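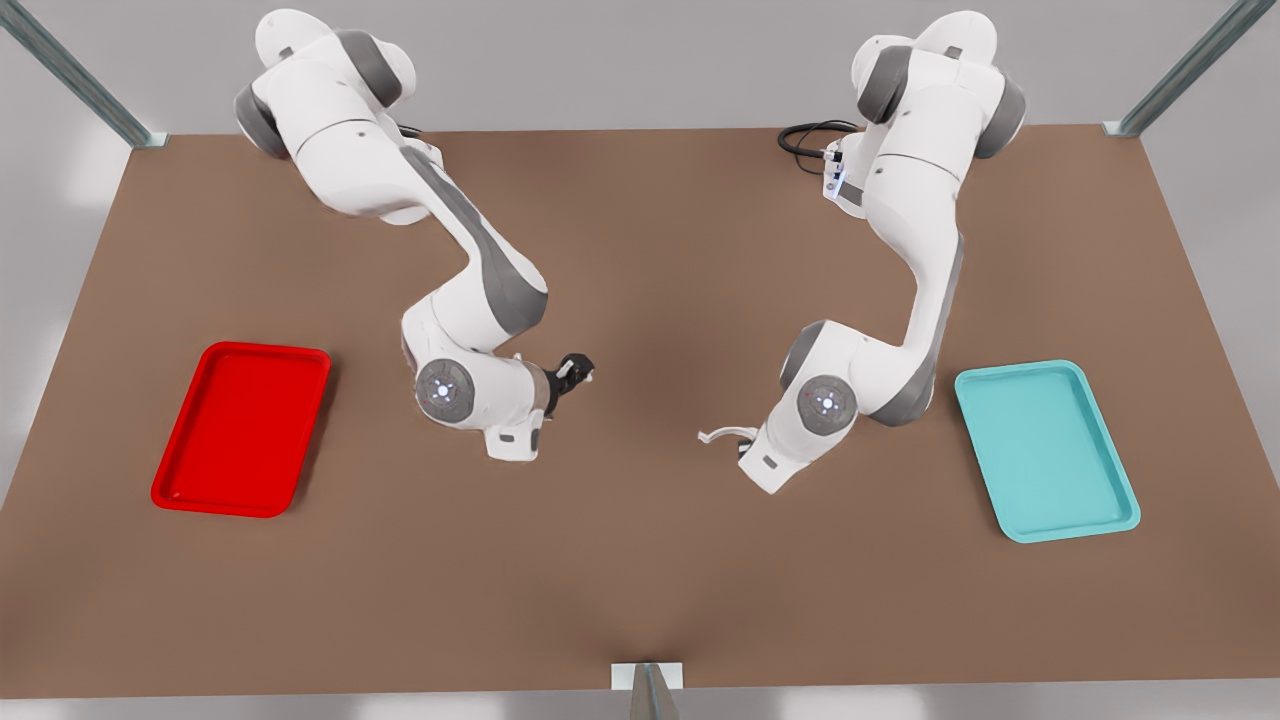 Computer rendering: two arms reach toward each other over a brown tabletop.

Customs Cooperation Agreement Moves to Provisional Application

January 19, 2026

The customs cooperation agreement between Farkis and Lelon has entered its provisional phase, following the exchange of diplomatic notes by the two foreign ministries. The text was initialed in September after two years of talks and remains subject to ratification by both parliaments.

Under the provisional terms, goods cleared at one side of the border will no longer be inspected a second time on the other, provided that the shipment carries a joint declaration form. The form replaces eight separate documents now in use. Farm products, medicines and live animals are excluded until the health annex has been approved.

The Tesari crossing will be the first to operate under the new rules. Up to 300 trucks a day may be processed there under the joint procedure during the first stage. A team of 40 customs officers, drawn from both services, has completed training in the shared database and will work from a single office on the Lelon side of the river. The Samarakoon crossing will follow once repairs to the access road are finished. Carriers who normally use Samarakoon should continue to file under the existing national rules.

"The agreement does not change the tariff schedule of either country, and it does not alter the position of either government on the open border questions," said Roxana Surdu, head of the joint secretariat. "It deals with how goods are checked and who accepts the result."

Those questions — chiefly the status of the river islands and the fishing rights attached to them — are being handled in a separate working group, which has not yet set a date for its next meeting.

Ratification is expected to take longer in Lelon, where the foreign affairs panel has asked for a legal opinion on the dispute settlement chapter. Members have raised concerns over Article 125, under which an arbitration ruling would bind both customs services without review by a national court. The Farkis parliament has placed the agreement on its spring calendar. Either party may end provisional application by written notice.

The consolidated text, including the annexes and the joint declaration form, is available from the secretariat on request. Written comments from carriers and trade associations will be forwarded to both delegations.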